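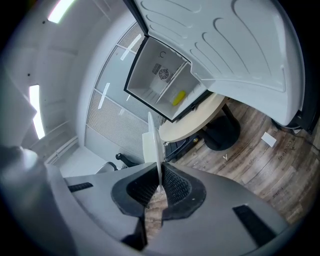
Small fridges, smelly fridges, and what to do about them

Posted 2019-12-10 by Ionuț Căpraru

A small fridge is a drawer with opinions. Whatever you put in last sits in front, and whatever you put in first goes soft and gray at the back, waiting for company.

Clean the seal first. People scrub the shelves until they squeak and never touch the rubber around the door. Warm water, a drop of dish soap, an old toothbrush. Dry it well or you'll be growing something by April.

Ridges in the door liner hold crumbs and dried milk. A cotton swab gets in there. So does a chopstick wrapped in a damp cloth, if you have more patience than swabs.

Leftovers go on a plate only if you plan to eat them tomorrow. Otherwise use a box with a lid and write on the lid. I once kept a mystery stew from Munteanu's deli long enough that it should have paid rent.
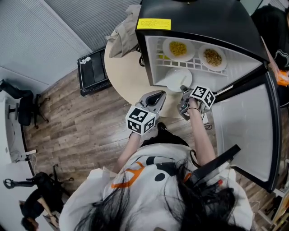

Getting rid of the smell

Baking soda, open dish, bottom shelf. Replace it when you remember, then pretend it was on schedule. Coffee grounds work too, though your butter will taste like breakfast.

If the smell hangs on, look for a drip tray at the back. Mine had not been emptied under any previous government. Unplug the fridge before you go poking around back there – and let it sit 60 minutes before you plug it in again.

Defrosting

Towels on the floor, bowl of hot water in the freezer box, door open. No knives. I have met the man who used a knife, and he now owns a newer fridge.

Comments (2)

Getby: What about vinegar on the seal?

Ionuț: Fine now and then, well diluted. Rinse after.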